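Prornance finger kit, hand-held version - gallery

The Prornance is a two-finger hand-held gripper sold as a kit by Kirnex. It records demonstrations of pick and place tasks for later use on an arm. We have had one kit on loan since December and have logged 463 demonstrations with it. The pictures are from the desk task, in which a computer mouse is picked up and set down. Captions by Sugeng Govindasamy. 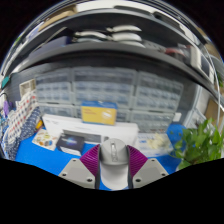
Mouse held upright between the ribbed pads, front end up.

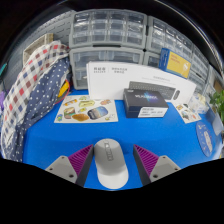
Mouse between the pads, keyboard box behind. Two screw holes show on each mounting plate.
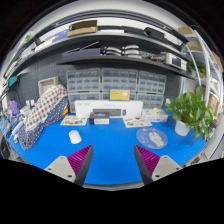
Fingers apart, mouse on the desk just beyond the left fingertip.

Pads are a wear item. Kirnex supplies 12 in the kit and sells more under the Ginting part name. Ours were changed once, after 231 demonstrations, when the ridges had started to round off. Changing a pair takes 11 minutes with the supplied driver - most of that is realignment. The screws are small and the kit has no spares.

Calibration is done in Foketti, the desktop program that ships with the kit. It reads finger opening to the nearest millimeter, good enough for a mouse but coarse for cards or cable ends. Export is slow on long sessions.

Still to test: thin objects, left-handed use, and the longer finger set.

Page updated March 11, 2022.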